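Home Economics 2: Kitchen Layout and Storage
Handout 5, Small counters
Instructor: Gonçalo Barros

Reading for this unit: Vilela course pack, section 8. Bring the measuring sheet from last time.

1. Work zones

A counter has three kinds of space on it: space for heat, space for preparation and space for storage. In a large kitchen these can be kept apart. On a short counter they overlap, and the job is to decide which overlap causes the least trouble.

Heat comes first. A toaster oven with a door that drops forward needs clear counter in front of it. Measure the depth with the door open, then mark it on your plan with a dashed line. Anything inside that line has to be moved before the oven is used.

Preparation comes second. The cutting board usually takes the largest free area. Boards set at an angle use more counter than boards set square to the edge, but some cooks find them easier to reach.

Storage gets what is left. Tall containers go to the back or to one side - short ones in front, so the lids can be reached.

2. Study counter

Use the three views for the exercise in section 3.

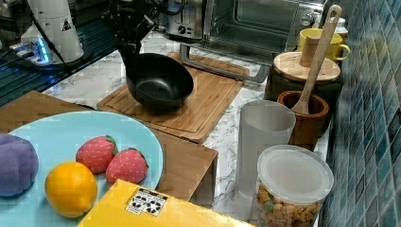
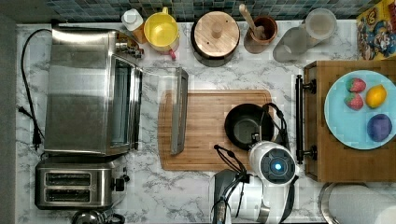
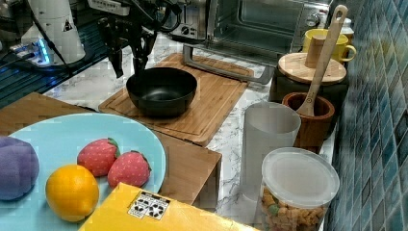
Fig. 1. Marble-look counter with toaster oven, cutting board and black cookware, three views.

Points to note:

The oven and the board are close enough to compete for the same space. In the second view the glass door is open and lies partly over the board.

Utensils are kept upright. The wooden spatula in the first view stands in a brown cup beside the canister with the wooden lid.

The light blue plate in the second and third views is off the main counter, on a wooden surface of its own. Count this as a separate zone on your plan.

3. Exercise

Draw the counter from above on squared paper. Shade heat, preparation and storage in different colors. Then draw it again with the board moved, and write a short paragraph on what was gained and what was lost.

Hand in both drawings in room 605. Label each sheet with your name and the handout number.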